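FOR IMMEDIATE RELEASE

Madiswood Students Take Laundry Robot Project to the Regional Final

Club of 9 builds, breaks and rebuilds its way to a spot in the Home Help category. Public demo night Friday, doors 6:30 p.m.

MADISWOOD – The Madiswood Robotics Club is going to the regional final. First time ever in the Home Help category, second time at regionals in any category. The team goes in with a project called Pralska, a two-armed robot system that learns to fold and put away clothes by copying people. Students wrote the training code, ran the practice sessions and did nearly all of the recording themselves.

The club meets in the old print room behind the gym. Nine students on the roster this year, grades 9 through 12. Two seniors, one freshman who joined in the second week and now runs the data side.

"We wanted a chore everybody hates," said team captain Nayeli Ríos, a senior. "Dishes was the first idea. Then we priced out what happens when you drop dishes."

So, laundry.

WHAT THE PROJECT DOES

Pralska is split into two halves. The first half is recording. A student holds a gripper in each hand and does a household job with them, picking up a scarf, folding a towel, moving a shirt from the bed to a pile. A camera on the gripper saves what the fingers are doing. The second half is training, where the recordings go into a model that tries to make the robot arms do the same thing on a table back in the print room.

The club calls one full try at a chore a "run." A run counts only if the student starts with the cloth untouched and finishes the whole job without putting a gripper down. Runs that get interupted are kept in a separate folder and not used for training. At the qualifying round the team turned in 186 runs. Judges asked to look at 9 of them, picked at random, and went through each one with the students at the table.

Of the 186, 179 were accepted. The other seven were thrown out for bad labels, mostly a towel marked as a pillowcase. The team has since gone back and relabeled every one.

"That was a long Saturday," said Ríos.

The team's written report also scored well. Judges' comments singled out the section on failed folds, which runs longer than the section on good ones. A copy will be on the table at demo night.

WHY BEDROOMS

Early runs were all done on a lab table with a plain gray cloth. The robot got pretty good at a gray cloth on a lab table. Then in December the team swapped in a printed bedsheet and the success rate fell through the floor.

After that the rule changed. Every student had to record at home, on a real bed, with whatever was on it. Patterned fabric on top of patterned fabric if possible. Thin stuff, thick stuff, stuff that slides. No cleaning up first – that part was popular.

Club adviser Anselmo Betancur teaches physics and shop and has run the club for six years. He says the home sessions were the turning point.

"A thin scarf is a terrible object," Betancur said. "It has no shape of its own. You pinch it in one spot and the rest goes wherever it likes. Kids figured out pretty fast that you use one hand to pick and the other to steady, same as you would with your fingers. Then they had to do it over and over, slow enough to be useful."

Students kept a paper log of each session: who, what cloth, what surface, which grippers. The log is now 147 pages in a three-ring binder. It will be on display Friday and visitors are welcome to flip through it (please no food near the binder). 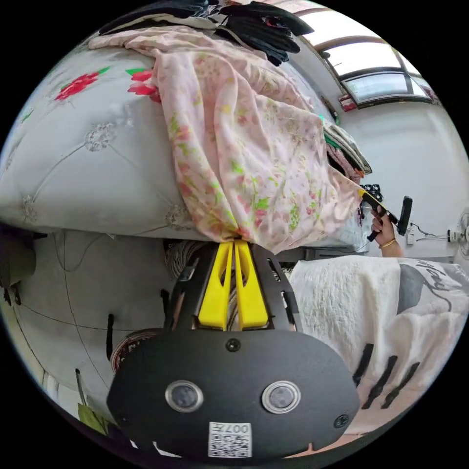 Sheer fabric is still the hardest group. On the practice arms, cotton towels fold correctly most of the time, T-shirts less often, and light scarves are hit or miss. The team is not hiding that. Regional rules let each club pick two of its own cloths and the judges bring a third, which stays in a bag until the timer starts. Ríos expects the mystery cloth to be something thin.

"If I was a judge thats what I'd bring," she said.

Practice is now three afternoons a week plus Friday evenings. Half the group is on new recordings, the other half on the fold itself, which has to go corner to corner and then in half again. Time limit is eight minutes per cloth. Best practice time so far is a bit over five, on a dish towel.

THANK YOUS

Gumedell, the hardware store on the east side, donated fasteners, clamps and the big rolling cart that gets everything from the print room to the van. Arango Bakery has been feeding Friday practices all winter. Parents drove, lent out bedrooms and in a few cases lent the clothes. The school library is keeping a second copy of all the recordings on its own drive, after a scare in the fall when the first drive got stepped on.

Still needed before regionals: one more folding table, six feet or longer. Two extension cords, heavy duty. And old clothes of any size, washed please, the more buttons and ruffles the better. Drop off at the front office any school day before 4, bag marked ROBOTICS.

DEMO NIGHT

Friday, 6:30 p.m., Madiswood High School gym, use the side entrance by the bike racks. Front doors will be locked. Free, all ages.

6:30 Doors, binder and report on display
6:45 Short welcome from Mr. Betancur
7:00 First live fold, dish towel
7:20 Visitors try the grippers, two at a time, sign up at the table
8:00 Second live fold, cloth picked by the audience
8:30 Clean up, help appreciated

Visitors who want their own shirt or scarf considered for the 8:00 fold should bring it in a bag with a name on it. Nothing with pins or beads. The team can't promise it comes back neatly folded but it will come back.

Younger students are especially welcome. The club has openings for next year in build, code and data, and no experience is needed for any of them. Eighth graders can sign up at the table with a parent. Meeting times for the fall will be posted outside the print room once the gym schedule is out.

ABOUT THE MADISWOOD ROBOTICS CLUB

The Madiswood Robotics Club is a student-run group at Madiswood High School, open to grades 9 through 12. Members pay no dues. Past projects include a greenhouse watering cart, a chess board that moves its own pieces (most of them) and a line-following lunch tray that was retired after one semester. The club competes in one regional event each year and visits elementary schools in the spring.

MEDIA

Reporters and photographers are welcome at demo night and at Friday practices. Please check in at the front office first, visitor badges are required. Students under 18 can be interviewed with a parent's ok, forms are at the desk. Nayeli Ríos and Anselmo Betancur are both available before the 7:00 fold, and again during clean up. Ms. Ríos can do phone interviews after 3:30 on school days. Messages for either one can be left with the front office.

Setup starts at 5 on Friday if anyone wants pictures of the arms going together. Flash is fine during setup, please turn it off for the live folds, it throws off the cameras.

Correction to the notice sent out earlier this week: doors are at 6:30, not 6:00. Sorry for the mixup.

###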